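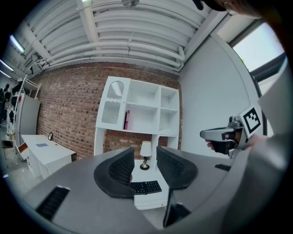
A black keyboard on a white surface, with white cubbies against the brick behind it.

Keyboard day! I love this little job, and it's the one I put off the longest every June. Five minutes gets you a surprising amount of the way there.

Unplug it first, or switch it off if it's wireless. Snap a quick photo of the layout if you plan to pull any keys (trust me, you will forget where the brackets go). Then turn the whole thing over above the sink or an old towel and give it a few good pats on the back. The crumbs that fall out of mine every year, wow.

Next, run a soft, dry paintbrush between the rows, always in the same direction. A 1-inch brush is perfect, and cheap! For the greasy shine on the space bar, dampen a cloth with a little rubbing alcohol and wipe. Damp, never dripping. Cotton swabs do the sides of the keys.

Black keys show dust like crazy, so I finish with a dry microfiber cloth and do the desk at the same time. White desktops love a drop of dish soap in warm water, then a dry towel right behind it so you don't get streaks.

Got open cubbies nearby? Dust those before you touch the desk, top row down, or you'll be wiping everything twice. Glass cabinet doors come last, with the same microfiber cloth turned to its clean side.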